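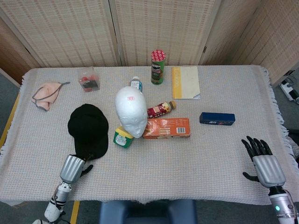
Table setup for the planner runs, head camera view.

28/02/2023

The laboratory resumed work on the Colombo planner this morning, following the merge of the revised grasp scoring module. The cluttered table layout was retained: the foam mannequin head in the middle, the black cap and the pink face mask to its left, the Pringles can toward the back. The head remains the principal obstacle. A small bottle stands directly behind it, and the planner must reason about an object it can see only in part.

Segmentation was reviewed first. The Vostavier model continues to merge the green container with the base of the foam head, as the two are nearly touching. Lowering the merge threshold separated them but divided the cap into two objects, bill and crown. The threshold was restored and the matter entered as ticket 2926.

The planning queue was then run in simulation against the recorded point cloud. Of 200 queries, 199 returned a path within the limit of 900 milliseconds. The remaining query asked the left arm to reach the bottle behind the head and timed out. The log shows the sampler spending nearly all of its time on wrist poses that the collision checker had already rejected – a caching fault, in the opinion of this writer, and one that should have been found in January.

Oment was updated on both control machines in the afternoon. The replay tool now opens the older Ivum logs without conversion. Time stamps on the right hand joint stream are still one cycle behind those on the left, and the correction is deferred to March.

Outstanding: rewrite the cache key, repeat the failed query with the new sampler seed, and request additional disk space for the logs.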